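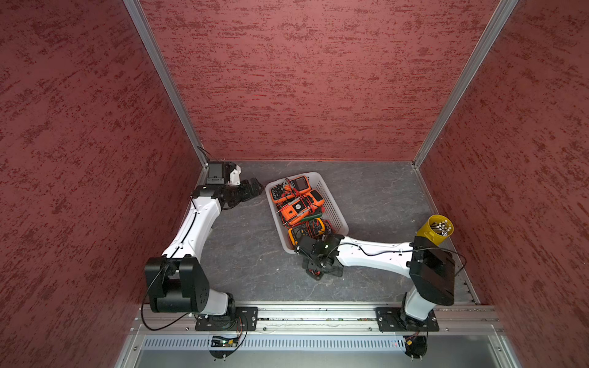 The first thing I did when I got to Lidville was step in a puddle. It hadn't rained in days. The water was coming up through the storm drain outside the bus station, the way it does on the higher tides now, and a woman selling phone cards from a folding chair lifted her feet without looking up from her crossword. I spent the rest of that morning with one squelching shoe, which was a pretty good introduction to the place.

I'd come to write about heat, not water. Summers in the lower end of town have been getting harder to live through, and I wanted to know how people manage when they rent, when the landlord won't pay for insulation and when the electric bill already eats up a big piece of the month. It took me half a day to figure out that you can't pull the two apart. The streets that flood are the streets that bake. They sit in the old creek bed, packed in behind the Groltano cannery (closed now, but the smell is still there on a warm afternoon), and hardly a tree grows on any of them.

I rented a room on the second floor of a house on one of those streets. At 4 in the morning it was still too hot to sleep, so I went and sat on the front steps, and half the block was out there too! Kids in pajamas, a man with a radio turned down very low, somebody passing around a bowl of frozen grapes. I was handed a grape and asked whose cousin I was.

What I heard on those steps, over and over, was about work. The women on my block mostly clean offices or look after other people's parents. When the bus line goes under water they don't get paid, and when the schools send kids home for heat they don't get paid either. One mother told me she had missed 44 hours of work since spring, and she knew the number because she kept it on the back of an envelope on the fridge. She went in and got the envelope to show me. Next to the hours she had written what each lost shift would have bought: shoes, a dentist, the water bill.

The city does have a plan. I read all of it, with a lot of iced tea. There's a good section on the seawall, and plenty about the waterfront hotels, and then two paragraphs on "vulnerable households," which are told to stay hydrated and check on their neighbors. My neighbors were way ahead of that. They have a phone list taped up inside the laundromat on Sfakianakis Street, with the names of everybody who lives alone or needs a machine to breathe at night, and when the power drops people just start knocking on doors.

I also took the bus up to Ikel, on the hill, where the council members I'd been calling tend to live. It was cooler the second I got off – a real breeze, big maples, sprinklers going. The ride takes less than half an hour. I ate a sandwich on a bench in the shade and felt kind of furious, and then I felt silly for being furious at maples.

Trees are what the folks downhill keep asking for, along with drains that get cleaned before the fall tides and a cooling center that stays open past six. The current one is in the library and it closes right when people get off work. A group of tenants has been to the council twice about the hours. The second time they brought a thermometer that had been sitting on a kitchen counter all day and passed it down the row of seats. They were thanked for coming.

They're going back in December, when the budget comes up. It'll be cold by then and I wondered out loud if anybody would want to talk about heat. The woman with the envelope said she'd bring the envelope. Then she asked if I was going to eat the rest of those grapes.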